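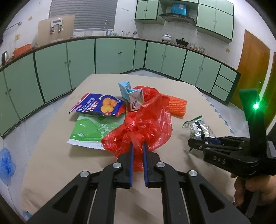

Kitchen table sort, 6 January 2019

Present: me (Dilruba), Yutong, Kazuhiro for the first half. Akihiko sent apologies and a bag of rubbish, in that order.

Purpose: decide what the Clamdale sorting sheet should say about soft and awkward packaging before it goes to the printer. The current draft has a category called "other plastics (small)" and I would like to meet whoever wrote it. (It was me, in the spring. I have checked.)

Cloth on the table, the plain beige one. It shows every crumb and I stand by the choice. On the patterned one we lost a bread tag for most of an afternoon.

Starting weights

Household A, everything as received: 3,230 g.
Household B, everything as received: 2,892 g.
Scale is the old Vultness, zeroed with the tub on it. I zeroed it twice because Yutong was leaning on the bench the first time and denied it.

The households were asked for clean packaging only. Household A interpreted "clean" generously. Half a teabag and a quantity of rice have been removed and not reweighed, so the A figure includes them and I'm not redoing it.

Items that caused discussion

Red bag. Thin, translucent, shiny, knotted round on itself in the middle. Easy as a material, in that we all said "soft plastic" at the same moment. Difficult as an object, because everything near it ends up in it or under it. The drink carton was standing in its folds and the green packet was half underneath. If a person at home ties a bag like this and throws it in, whatever is inside goes along for the ride. Sheet needs a line on this: empty bags go in loose and unknotted. Kazuhiro wants a drawing of a knot with a cross through it. Chiyo does the drawings, so I have passed this on to Chiyo without comment.

Drink carton, the squashed one with the light-blue flaps open at the top. Went to cartons. The argument was over the thin yellow piece next to it, which looks like a straw and which Yutong says is plainly a straw. Fine. Does it go in with the carton? The draft says "remove straws", and then never mentions straws again, as if they evaporate. Provisional answer: small stuff tub, with the bread tags.

Crushed or not crushed is also unsettled. The draft says flatten. Akihiko says his depot contact prefers cartons with some shape left in them, so that they get taken for cartons. Need to ask somebody at Skanditz who has stood at the line, because Akihiko's contact has changed his mind on us before, about lids.

Dark blue snack packet, red ends, biscuits on the front. None of us present could read the characters, so the material marks were no help unless they were in the picture of the biscuits. Did the scrunch test on it: ball it up, let go, see whether it springs back. It opened out again, slowly, with what I would call reluctance. Soft plastics, second pile (lined). I would have put it in the first pile going by the front alone, so looking at the outside is not a test. Write that down for the sheet, in kinder words.

Green packet, the big one. Wrinkly and reflective, with the white crimped edge along the bottom. Also lined pile. Yutong wanted the crimped edge trimmed off and tested separately. I said no householder in Clamdale is going to trim an edge off a packet and she said no householder in Clamdale is going to read the sheet either. Recorded for balance.

Orange foam fruit sleeve. The netty, ridged kind that comes off a pear or something of that shape. We all like these and we all keep them, and not one of us could name a use for the ones we keep. Foam, so it does not belong with the bags however soft it feels. This is the item most likely to be put in the wrong pile, I think, because "soft plastic" is a name for a category and people very reasonably take it as a description. Suggest we rename the category "bags and wrappers". Kazuhiro against, on the grounds that the Lindqvist bins already have SOFT PLASTIC stencilled on the lids. Yutong offered to go round with a pot of paint.

Clear and silver wrapper, the crinkled one with the dark green serrated edges and the black band. Two opinions here, both loud. Part of it is see-through and part is silver, so is it one material or two? Sat it with the lined pile for now. I moved it back to undecided after lunch, and when I came in from the yard it was in lined again. I know who it was.

Method notes (for whoever does the next one)

Tip everything into the middle of the table and leave the edges clear. We began with neat rows, which looked tremendous and told us nothing, because rubbish does not arrive in rows. The heap is the point. Things overlap and hide each other, and that is what the sheet has to cope with.

Take the top item, name it out loud, then move it. Naming after moving does not work: you just defend wherever you put it.

Don't pull at the big bag first. I did this and half of A followed it onto the floor.

One person writes. Today it was me, so where my spelling of a brand is strange, that is why I've mostly left them out.

Lunch at a different table. Self-explanatory, but see the entry for the sandwich bag that was logged, weighed and then claimed.

End weights

Household A, after taking out paper, tins and the carton pile: 2,488 g. This seems like a lot. Yutong went through it again and found a glass jar with a lid under a fold of film, so the number stands as a record of what we had sorted at that point and is otherwise useless. Reweigh tomorrow with the jar out.

Household B not finished. Kazuhiro had to leave and he had the good chair, and things fell away after that.

Undecided pile: 10 items, all in the shallow tub on the windowsill. Please do not tidy it. Please also do not add to it. The tub is labelled.

Changes wanted to the sheet

"Other plastics (small)" to go. Replace with "bits": straws, tags, loose lids. Akihiko will say this is undignified. He can suggest a better word when he is here.

Add foam as its own line, with a fruit sleeve drawn beside it. A sleeve lying on its side reads as a sort of hairnet, so Chiyo may want to put a piece of fruit in.

Scrunch test to come before the list. At present it is on the back, under the phone number.

Knots: see above. Also tied bread bags, which are the same problem but smaller.

Say "empty" where the draft says "clean". People hear "clean" and either run the hot tap for ten minutes or give up entirely. Household A is the second kind and I include my own house in that.

Loose ends

Who has the second tub lid? It was on the shelf over the sink before the holidays.

The tablecloth needs a wash, and not with the tea towels this time.

Yutong's note, added in her own writing and copied here so that it survives: "The silver wrapper is lined. I have scrunched it three times. D. is welcome to scrunch it herself."

I scrunched it. It came back open twice and stayed shut once. Leaving it in the tub for Chiyo.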